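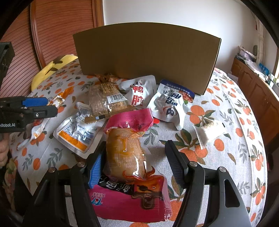 Snack packages and cardboard box on the table.

Ticket 14 – Humphreys Lane history page, broken walk map
Opened by: Eifion Meredith
Status: open

The map on the old mill walk page stops loading after stop 3, the Ultisow lime kiln. Stops past the kiln show a gray square. Same result on my phone and on the library computer.

Feb 26, 2021, Yolotzin Pacheco: Found two causes. The kiln photo was saved under its January name, and the link to the Clustetti barn scan goes to a deleted folder. Photo fixed, map now loads through stop 16.

Eifion Meredith: Confirmed. The barn link is still dead – can you use the scan from the Mukine farm album?

Yolotzin Pacheco: Yes, will swap it Monday. Leaving this open until then.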